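Zanditz Bag Gloves, 10 oz: Two Months In

I train at a small MMA gym in Gadham, mostly striking, and these gloves have won me over. The padding over the knuckles is thick without feeling like a pillow, and the wrist strap goes around twice – my old pair slid loose by round three!
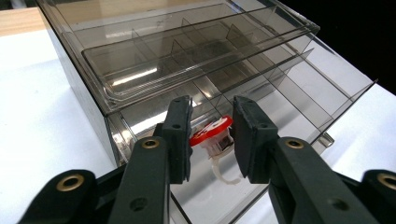
Abundio Bañuelos: Mine felt stiff as a board until March. Did yours take that long to break in?

Not quite, Abundio! I'd say 9 sessions on the heavy bag, and then they closed into a fist easily. I threw up to 700 punches a night that first week and my hands were fine, though I do wrap carefully and 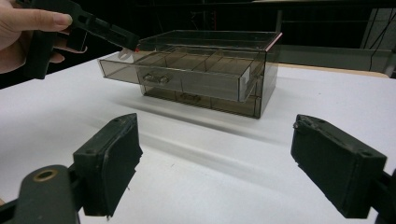

I never skip the extra pass between the fingers. The thumb sits close too, so hooks land clean.

My one gripe is the lining, which bunches up near the fingertips when I pull my hand out fast. A minor thing, and the Ayala pair I tried before was much worse for it.

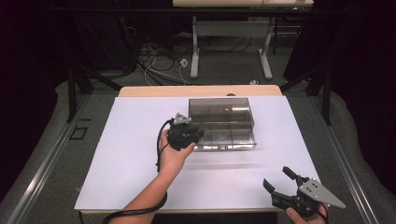
Who Should Buy Them

Anyone hitting bags or pads 2 or more times a week. For hard sparring I'd go up a size, and the Canton gym where I visit asks for that anyway. I'm already thinking about a second pair in red.
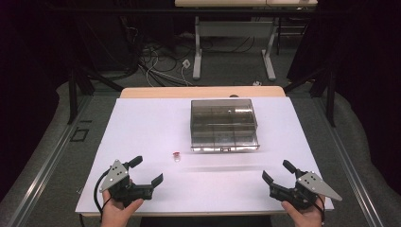 Storage case with the lid closed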